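Print this page
E-mail this page

Progress report, 30 November 2020
Evaluation of the Cladamus kitchen simulation kit
Prepared by Hirkex for the Cluludmont fund

1. Where we are

The grant pays for a review of the Cladamus kit as a possible base for our kitchen manipulation work. The kit is sold by Ishida as a package: a set of simulated kitchens, an arm model with a two-finger gripper, a task editor and a year of support. We installed it in July. Setup went slower than the sales sheet suggested, mostly over license keys, and the first useful runs came three weeks later.

Since then we have kept to one kitchen and one family of tasks, all of them at the island cooktop with the frying pan. The proposal listed the sink and the drawers as well. Those are moved to the next period. 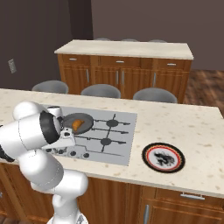 Total runs logged to date are 2798. Of these, 2739 ran to the end and were scored. The remainder stopped early with a physics error or a lost connection to the license server. We have sent the error logs to Ishida and have a ticket open.

2. What we tested

Pan contact. Most of our time went here. The kit's default grip settings are too stiff for a thin rim, and the pan tends to jump when the fingers close. Lowering the contact stiffness fixed most of it but made each run slower. We now use our own settings file, which will be delivered with the final report.

Approach paths. The path planner handles the cooktop well when the arm comes in from the side. It does less well when the wrist has to turn over late. We logged 379 runs in which the planner gave a path and then threw it out partway. All of those still finished, so they are counted as scored.

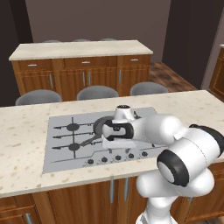
Cluludmont asked after the last call whether the settings file would still work once Ishida ships its next version, and said it did not want to pay for the same tuning twice. We put the question to Ishida. Their answer was that the file format will stay the same but default values may change. We plan to rerun a small fixed set of tasks on each new version and report any drift.

Food items. The food models are the weakest part of the package. Shapes are simple, surface textures do not always suit the item, and every item is rigid. For pick and place this is acceptable. For anything that involves pressing, folding or cutting it is not, and we would have to bring in our own models. The import tool does work, though the manual for it is out of date.
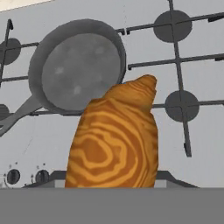
Camera placement is easy to change and the views can be saved with the task. Rendering at full quality takes up to 3 times as long as the draft setting. We use draft for tuning and full quality for the scored runs only.

3. Support

Ishida answers tickets within two working days as a rule. The answers are usually correct but short. Two requests are still open: the early stops described in section 1, and a way to turn off the license check during long batches.

4. Budget

Spending is in line with the plan. The license was paid in full at the start. Staff time on setup ran over, and we covered this from the hours set aside for the sink tasks. No change to the total is requested.

5. Next period

- Close or work around the license server problem
- Start the sink and drawer tasks in the same kitchen
- Import our own food models and repeat the pan tasks with them
- Send a draft recommendation on whether to renew

At this point we would renew for the kitchens and the arm model. We have not decided about the support plan, and will wait to see how the two open tickets are handled.

Print this page
E-mail this page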